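Removing paper label residue from polypropylene storage bins

Home > Storage and Workshop > Cleaning and Materials

Posted by Tahsin Sikder
Viewed 772 times

I run a small parts room and have taken over a set of plastic bins from the previous tenant. Each one has a paper label on the long side, and the labels have been there for years. The paper tears off in strips and leaves a gray adhesive layer that picks up dust. The recycling mark on the base is a 5, so I assume polypropylene.

I have tried hot water with dish soap (softens the paper, does nothing to the glue) and a plastic scraper (removes most of the glue, leaves a film). I have not tried a solvent. Two things I need to know:

Which solvents are safe on this plastic, and for how long can they stay on it?

Will new labels stick afterward? The replacements are Kalel paper labels with a permanent acrylic adhesive. On a test bin they lifted at the corners after 3 days.

Edited in November to add: the bins are stored indoors at room temperature and hold dry hardware only. No food contact.

2 answers, sorted by votes

Karthik Howlader
11 votes, accepted

Polypropylene resists most household solvents at room temperature. For your purpose, use isopropyl alcohol or mineral spirits. Avoid gasoline, toluene and xylene. They can swell the plastic, and the fumes are a hazard in a closed room.

Procedure:

Soak off the remaining paper first. Solvent does not get through coated paper well. Warm water and a wet rag laid over the label for half an hour is enough.

Apply mineral spirits to the adhesive with a cloth and leave it for five minutes. Roll the softened glue off with a plastic scraper or the edge of an old card. Do not use a steel blade, as the scratches hold dirt and show badly on light colors.

Repeat if a film remains. Old rubber-based adhesive often takes a second pass.

Wash with dish soap and hot water, rinse, and let dry. Mineral spirits leave a trace of oil, and a label will not hold on it.

Wipe the label area with isopropyl alcohol just before applying the new label. 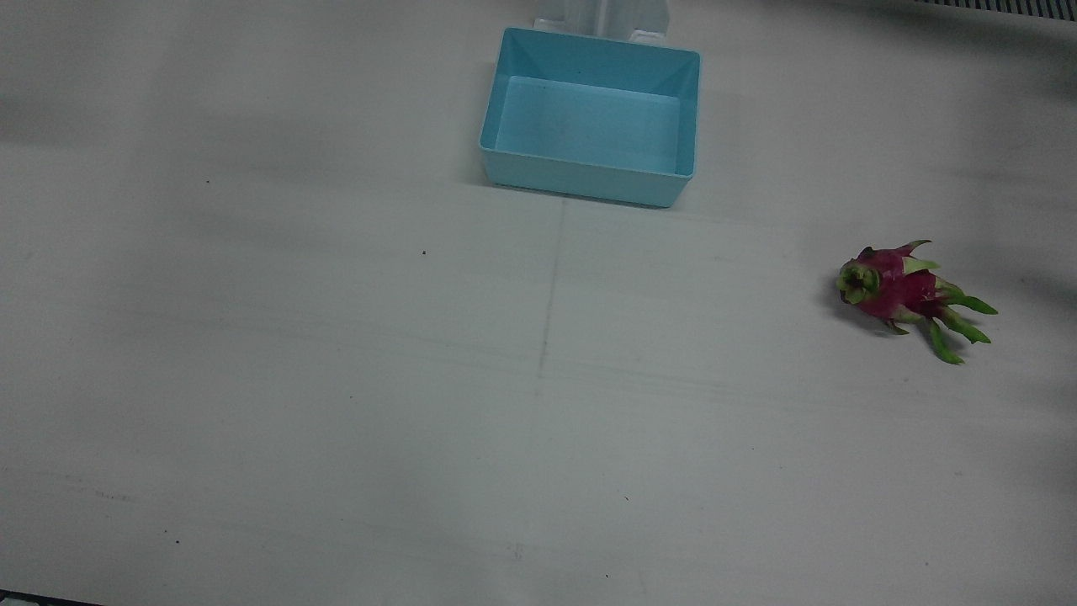 by Karthik Howlader | Member, Cleaning and Materials | answer last edited 4:15 p.m.

As for the second part of your post, the lifting corners are a surface energy problem. Polypropylene has low surface energy, so general-purpose acrylic adhesive does not wet it properly. The label feels stuck at first and then creeps back, starting at the corners where the paper stiffness is working against the bond. Cleaning helps but does not change the plastic.

Look for labels sold for "low surface energy" plastics. These normally use a rubber-based adhesive with higher tack. Press the label down firmly with a roller or the back of a spoon and leave it a full day before handling the bin. Sloping sides are fine as long as the wall is flat under the label. If the wall curves in two directions, use a smaller label or a film label in place of paper.

If you expect to change the labels again, skip adhesive and use a clip-on card holder over the rim. Check the rim thickness before ordering.

Comments

Tahsin Sikder: Mineral spirits worked on the test bin. The film needed two passes. Is there any risk to the molded color?

Karthik Howlader: The pigment is in the plastic, so normally no. A printed logo is a different matter. Test that on the base first.

Pranab Bepari
3 votes

I just use cooking oil. Rub it on, leave it overnight, wipe off. Cheaper than solvent and no smell. You have to wash it a lot after.

A hair dryer on low also works for getting the paper off in one piece. Don't hold it in one place.

Comments

Mizanur Biswas: Oil is slow but it does work on the rubbery kind of glue. It did very little for me on the clear kind. Agree on the hair dryer, keep it moving or thin walls will warp.

Related topics
Choosing a marker for smooth plastic
Stacking bins on wire shelving
Static and dust on plastic drawers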